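Evening, after the second session on the Vakero.

Spent most of the day on the latency problem. The Vakero is the new audio interface, on loan through Shayne Donnelly, and the plan is still to run the live set through it with Pinto hosting the synth patches and Viser handling the lights off the same clock. On paper there is plenty of headroom. In practice the round trip came in longer than the driver panel claims, and the clicks in the left channel returned as soon as the second reverb was enabled.

Started at a buffer of 128 samples. Stable with four tracks, unstable with nine. Raised it to 256 and the clicks stopped, but the pads felt late under the fingers and I was rushing the fills to compensate. Tried 192, which the driver accepts but Pinto rounds up without saying so. Found that only by reading the log. Went back to 128 and began freezing tracks one at a time. The culprit was the granular patch on track 5, which loads the whole sample into memory again each time the tempo changes. The set has a tempo map, so it was reloading at every section.

Rendered that patch to a plain file at 139 beats per minute and turned stretching off. No clicks in 60 minutes of looped playback. Processor load still peaks at the chorus, and I would like to know why. 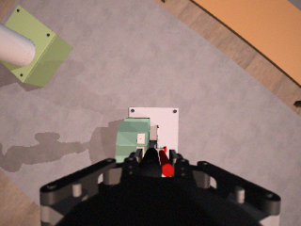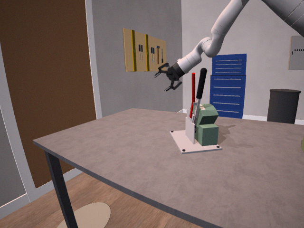 Clock drift was the afternoon's job. Viser follows the MIDI clock and slips behind by a visible amount over a long song, so the strobe cue at the end lands after the snare. Put the cue file on the second monitor and drew the stage plot again in grey and black, much the palette of the mat and the gripper in the first render, which at least keeps the coloured cues legible on top of it. Switched Viser from MIDI clock to timecode and the slip went away, at the cost of losing tempo-synced fades. Those now have to be written as fixed durations. There are 833 lines in the cue file and I have converted the first song only.

Wesetero sent their revised tech rider at four. They want a stereo pair plus a separate click send, balanced, and no laptop on the drum riser. The click send is fine, outputs three and four are free. The riser is a nuisance. It means a longer USB run, and the Vakero already dropped off the bus once this morning with the three-metre cable. Swapped to the short cable and it held. Will try the powered hub tomorrow, although I don't trust hubs with audio and never have.

Shayne rang after dinner. He thinks the chorus peak is the limiter's oversampling and says to set it to 2x for live work. Tried it – load dropped by a third, no audible difference on the monitors, a slight one on headphones in the cymbals. Left it at 2x and saved the session under a new name.

To do: cue conversion for songs two to six. Label both ends of the click cable. Ask Wesetero which side of the stage the power is on. Back up the Pinto presets before the update in April, as the last one reset every controller mapping and cost me a weekend.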